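Prata Nature Walks: Frequently Asked Questions

Who may join a walk?

Walks are open to adults and to children over the age of eight. Children must be accompanied by a parent or guardian at all times. Membership in the Vasville Field Station is not required.

How large are the groups?

Each group is limited to 8 participants and one leader. Names received after that go on a waiting list, and places are offered in the order requests arrived.

Where do the walks begin?

All walks begin at the Hurnel trailhead. Parking is available on the gravel lot beside the gate. Vehicles may not be left along the Rivik road, where the shoulder is needed by farm traffic.

What might we see?

Dragonflies, tiger beetles and native bees are common along the creek in warm weather. The station's checklist for the property stands at 1358 species, of which 157 are moths. Sightings on any one walk cannot be guaranteed.

May I collect specimens?

No. Insects may be held briefly in a clear viewing jar and must be released where they were found. Plants, shells and shed skins are to be left in place.

Is a night walk offered?

Yes. Night walks take place on Tuesday evenings in summer and begin at 9 p.m. Participants should bring a flashlight with a red filter. White lights are used only at the moth sheet.

How difficult is the trail?

The main loop is level, with one short climb of 37 steps to the overlook. A shorter route that avoids the steps is available on request when registering.

What happens in bad weather?

Walks continue in light rain. In the event of lightning or high wind, the leader will cancel and registered participants will be offered another date.

May I submit photographs of my sightings?

Yes. Please include the month and the part of the trail where each photograph was taken.

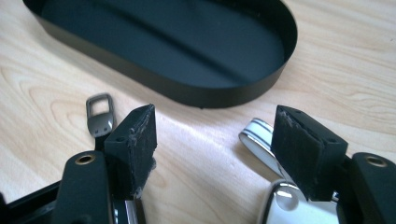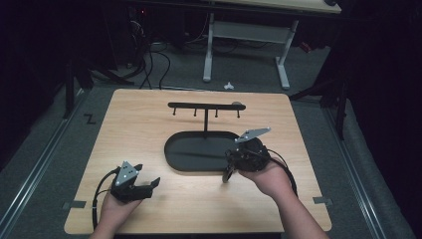
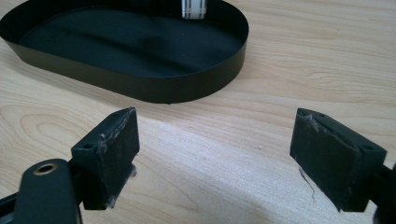 Black oval tray on a light wooden tabletop, three views.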